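Thursday, paper bench

Mali Yorath dropped off the offcuts from the Vitbridge job this morning, so I finally got to start on the notepads we keep promising everyone. I wanted to get the green done first because it's the color people ask for, and because I'm sick of moving it every time I need the bench!

Job 2823 is the little tear-off pads for the Drandbridge open day. Plan was to knock the sheets up square, clamp, glue the top edge, leave overnight. Same as last July, except that time I used the old pot of Ifans glue and it went brittle (half the pads shed their pages in people's bags, and I heard about it for weeks). New pot this time. I've written the opening date on the lid, please leave it there.

Started with the mint. It's a really nice soft green, paler than I remembered from the sample card, and I think black ink will sit well on it. Pencil too. I tried one sheet with the fine pen and there was no feathering that I could see, so I'm happy with it for lists and phone messages and so on.

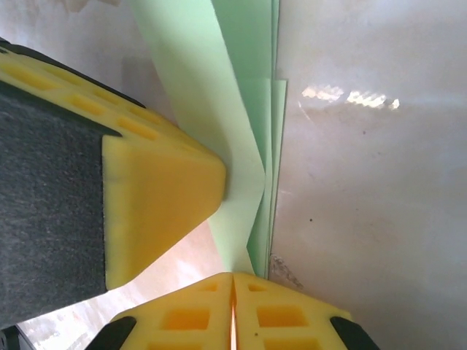

Squaring up

Fan first, then knock the long side, then the short side. I keep doing it the other way around out of habit and then wondering why the top edge has a step in it. If the sheets cling, fan again from the opposite corner – pushing harder just bends the corners over.

The order is for 1000 sheets, and I'm doing it in small lifts, much easier on the wrists. Gray board goes under each pad. Mali thinks we could skip the board on the small ones. I'm not convinced, but I'll make one without and carry it around in my apron for a week.

Glue: two thin coats, second one at 1515 if the first has gone clear by then. Brush is soaking in the jar by the sink.

To sort out: more board from Gruveo, 6 packs. A new blade for the trimmer, the current one is dragging on the last few sheets. Ask Drandbridge whether they want the pads banded or just boxed, as I can't find it anywhere in their email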